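# The week the left finger stopped closing

Hello again! A few people asked what had happened to the August gallery, and the short version is that we lost most of the month to a fault. I promised to write it up properly, so this page has one picture and rather more chat than usual. Get a cup of tea.

We had two of the hand-held Clastov grippers out, one of them with navy pads, and were sorting small things in ordinary bedrooms -- hair ties, little packets, cards in plastic sleeves, all the fiddly stuff that ends up in a box. The plan was 700 picks. I'd made a chart and everything.

The trouble began at pick 121. I squeezed the trigger, the right finger came in nicely and the left one stayed where it was. I let go, tried again, and it closed. I put it down to my own tired hand (it was nearly four in the afternoon and I'd skipped lunch) and carried on, which was silly of me. By pick 192 it was sticking every few minutes, and then it stuck and let go all at once with my thumb resting on the linkage. Ow! No blood, but a proper pinch and a black nail for a fortnight.

I rang Cletus Ruiz-Ortega, who told me to stop, take the cell out and leave the thing alone until he'd seen it. I did the first two and was rather bad at the third.

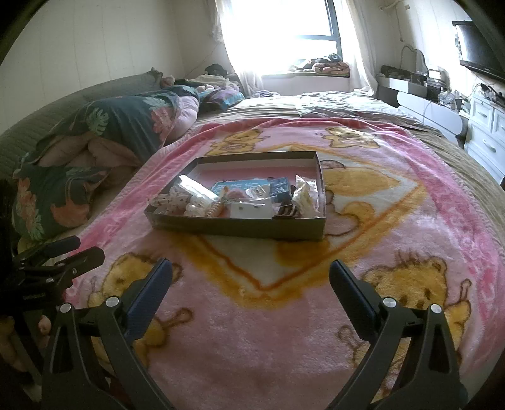 Cletus had the left side apart on my kitchen table the next morning. One of the pivot pins had worn a groove in its bush, and fluff had packed itself into the groove until it was more like felt than fluff. We work over blankets and jumpers all day, so I suppose I should have seen that coming. When the finger moved slowly it caught on the step, and if you pulled harder (as I did, of course) it jumped over the step with a snap.

Ermanno Leone then went through the spares drawer and found the same groove starting on 6 more pins, all from one bag. They'd come from Ploler with the spring order, and they were a touch softer than the old ones. We sent the lot back. Ploler were very decent about it and had harder pins with us inside the week, though the first parcel went to Kilthorpe by mistake and Ermanno had to drive over and fetch it.

So, what has changed:

- Pins get a look and a brush-out every morning, before the first pick.
- If a finger hesitates even once, the gripper goes in the red tub and stays there. No second squeeze!
- Thumbs stay behind the grip plate. I've stuck a strip of yellow tape on the spare so I can see where that is.
- Each bag of pins is now marked with the supplier and the month it came in.

I also had to throw out the grip-force readings from 121 onwards, because we can't tell which ones were me and which were the sticking. That hurt more than the thumb did. Calloway, who wanted the numbers for their own pads, have been patient and moved our slot back to the autumn.

If you have a Clastov of your own, do work the fingers slowly with the power off and feel for a little step partway through. It's very slight -- I missed it on mine twice, even when Cletus was telling me exactly where it was. Write to me if you find one and I'll pass it along to Ermanno, who is keeping the list.

Next gallery will be the kitchen drawers, once I've redrawn my chart.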